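El orden de las mesas compartidas, según Fathima Sheikh

Fathima Sheikh lleva el material común del edificio Nakley desde hace cuatro años. Antes trabajó en el almacén de una imprenta, en Ututley, y dice que de allí le viene casi todo lo que sabe sobre ordenar. Quedamos con ella un viernes por la mañana para hablar de las mesas de trabajo compartidas, que en noviembre cambiaron de normas.

«Me piden muchas veces un cursillo de orden y siempre digo que no», empieza. «Una mesa se ordena en cinco minutos. Lo que cuesta es que siga así el jueves».

El edificio tiene 41 puestos fijos y un número menor de mesas que no son de ninguna persona. Las usa quien las necesita, a veces una hora y a veces dos semanas. Son las que dan trabajo. En un puesto fijo, explica Sheikh, cada cual convive con su propio desorden y sabe dónde están sus tijeras. En una mesa común las tijeras las ha dejado otro, y el siguiente no sabe si puede cogerlas, si tiene que devolverlas o si están ahí por algo.

La norma antigua era que la mesa debía quedar vacía al terminar. Duró dos años y, según ella, funcionó mal desde el principio. «La gente vaciaba la mesa metiéndolo todo en el primer armario que encontraba. La mesa quedaba muy bien. Luego abrías el armario y se te caían encima los rollos de cinta». En el inventario de ese otoño aparecieron 131 objetos sin dueño en los armarios de una sola planta, entre ellos varios cargadores iguales y una taza con café seco.

La norma nueva la redactó con Dinesh Kumarasinghe, de mantenimiento, y cabe en media hoja. Lo que se está usando puede quedarse sobre la mesa. Lo que no se está usando vuelve a su sitio el mismo día. Las cajas de los aparatos se guardan, aunque estén vacías, y no se apilan más de dos. Los bolígrafos van en un recipiente. Los papeles sueltos, a la papelera.

Kumarasinghe quería añadir una lista de objetos permitidos. Sheikh se opuso. «Una lista así hay que actualizarla cada mes, y yo no la iba a actualizar. Él tampoco».

Le preguntamos por las tazas, porque en casi todas las mesas comunes hay una con bolígrafos dentro. Se ríe. Compró cubiletes de metal, 52 en total, y los repartió por las plantas. A las pocas semanas quedaban pocos en su sitio y las tazas habían vuelto. «Una taza pesa más, no se vuelca cuando metes un rotulador largo. Y tiene asa, así que la puedes mover con un dedo. Al final dejé de pelear. Si es taza de bolígrafos, que sea de bolígrafos y que no vuelva a la cocina».
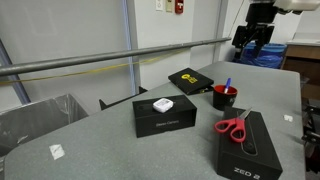
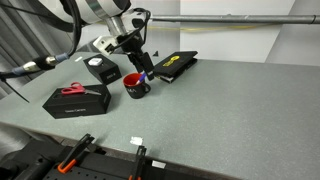

Servicios Generales – Material y Espacios Comunes, edificio Nakley

De las cajas habla más que de ninguna otra cosa. En la imprenta de Ututley se tiraban los embalajes el mismo día, y cuando había que devolver una pieza al proveedor se perdía media mañana buscando con qué protegerla. Ahora guarda todas las cajas originales mientras dure la garantía. Las que llevan el nombre del aparato por fuera, como las de las cámaras, son las más agradecidas: se leen desde la puerta. «ZED 2, Stereo Camera, lo que sea. Lo lees y ya sabes qué caja buscas. Con las cajas lisas acabas abriéndolas todas».

Reconoce que una caja con la tapa plana tiene un problema, y es que se convierte en estantería. Encima se dejan las tijeras, las etiquetas, un adaptador. Ella misma lo hace. «Las tijeras de mango rojo las ves enseguida, y por eso las compro rojas. Las que teníamos antes eran negras y sobre una caja negra desaparecían».

El color es una de sus pocas manías. También eligió el tablero de las mesas, gris y moteado, cuando se renovó el mobiliario con Chowdhury, el proveedor de siempre. Había una opción blanca, más barata. Deolinda Correia, que entonces llevaba las compras, la prefería. Sheikh pidió dos muestras, las tuvo una semana en su despacho y escribió en las dos con rotulador. «En la blanca se veía hasta la sombra de lo que habías borrado. En la gris también, pero menos. Eso sí, los trocitos de papel blanco en la gris cantan muchísimo. Te obligan a recogerlos».

Pero no todo el mundo los recoge. La papelera está al lado, con su bolsa transparente, y aun así siempre queda algún pedacito de papel sobre el tablero. Le preguntamos si le molesta. «Un papelito no. Me molesta el que lo empuja al suelo».

Correia, a la que llamamos después por teléfono, recuerda la discusión del tablero de otra manera. Dice que la muestra blanca era de peor calidad y que se habría descartado de todos modos. «Fathima cree que ganó ella. Déjelo así».

Otro asunto son los estuches. Llegan con los aparatos, son buenos y no hay quien los tire, pero ocupan y casi siempre se quedan encima de la mesa. Asanka Bandara, que trabaja a menudo en las mesas comunes, propuso colgarlos de la pared. Se probó en una sala y se retiró a los dos meses – los ganchos estaban demasiado altos y al bajarlos se golpeaban con el canto de la mesa. Ahora se guardan de pie en el armario, con el asa hacia fuera los que la tienen. Bandara sigue pensando que los ganchos más bajos habrían servido.

Cada mesa tiene una ficha con la fecha de la última revisión. Sheikh nos enseña una, del 1 de enero de 2021, y aclara que en un festivo no revisó nada: el programa ponía esa fecha por defecto a todas las fichas nuevas y en muchas no se corrigió. Tharushi Kumarasinghe las está pasando a otro sistema, Nurkau, y lleva 43 hechas. Va despacio porque en cada una comprueba lo que hay de verdad.

Antes de irnos le pedimos un consejo para quien comparta mesa en otro sitio. Se lo piensa un rato.

«Que haya un solo par de tijeras por mesa», dice. «Con dos, una se pierde y la otra no la guarda nadie. Y los bolígrafos sin tapa, fuera. Yo los voy tirando cuando paso».

La próxima ronda por las plantas le toca el lunes. Empieza por la de arriba, la de los armarios.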